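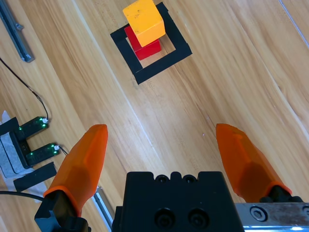 Demonstration Sessions Resume at the Nomley Laboratory

January 2026

The Nomley Laboratory has resumed its program of hand-guided and remotely operated demonstrations, the second stage of the Tava project. Staff recorded 1,583 demonstrations during the first stage, which closed in August. The target for the full collection is 2,857, and the laboratory expects to reach it before the end of the academic year.

The current exercise is block stacking within a taped square. The operator is asked to place one block on another with the base touching or inside the black outline, and then to withdraw the gripper without disturbing the stack. A small offset between the upper and lower blocks is accepted. Earlier instructions required the edges to be aligned, and reviewers found that operators spent a large part of each recording on corrections that had little bearing on the task. The revised wording has been in use since the program resumed.

Two methods of demonstration are in use. In the first, the operator holds the arm and moves it through the task by hand. In the second, the operator works from the adjoining room with a hand controller and relies on the camera view alone. Each trained operator is scheduled for both methods, and the recordings are stored separately so that the two may be compared. Remote sessions take longer to complete – the operator must judge depth from a single view – but they produce recordings in which no human hand crosses the work area. 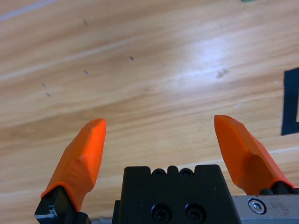
Ott Baranauskienė, who coordinates the sessions, has issued revised guidance on how a demonstration should begin and end. Operators had been starting from whatever position the arm happened to occupy, and 426 recordings were set aside at review for that reason. Under the new guidance, each demonstration opens with a short pause over the table, with the two orange fingers wide apart and nothing held between them, and closes in the same posture. The pause gives reviewers a clear point at which to divide one demonstration from the next. Operators are also reminded to check the camera view for glare on the varnished wood before recording, and to adjust the blinds or the overhead lights where the reflection reaches the taped square.

The laboratory has nine trained operators at present. Members of the Flora and Drummond groups who wish to be trained may apply through the program office. Training consists of one supervised session in each method, followed by a set of practice recordings that are reviewed but not added to the collection. Prior experience with robotic equipment is not required.

Groups that have already reserved time on the arm will keep their existing bookings. Requests to change a booking, and questions about the revised guidance, should be sent to the program office in writing.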